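Session 5: Reading the yield curve

These notes go with the April reading and the tables in Luzius Rainer's workbook, pages 16 to 29. Bring the tables with you.

The yield curve plots the interest rate on government bonds against the time left until they mature. Most of the time it slopes upwards. Lenders want more for tying up money over a longer period, and the extra they ask for is called the term premium.

When short rates rise above long rates the curve is said to be inverted. The usual reading is that bond buyers expect the central bank to cut rates later on, often because they expect weaker growth.
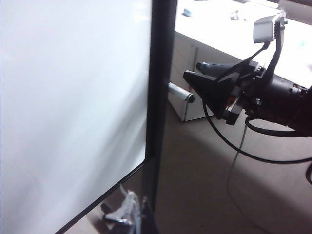 Two cautions apply. First, the gap between an inversion and a recession varies a great deal, so the curve is a poor guide to timing. Second, the long end can be pushed down by things other than expectations – heavy buying by pension funds, for instance, or by the central bank itself.

A bond's price and its yield move in opposite directions. If you are unsure why, work through the Urrutia case before going further. It follows a firm that holds long bonds while short rates climb, and asks what happens to the value of its reserves.

For the seminar: compare the Pranell and Tistov balance sheets. Which firm is more exposed to a rise in short rates, and which to a rise in long rates? Write one side at most, and show your working for the interest cover ratio.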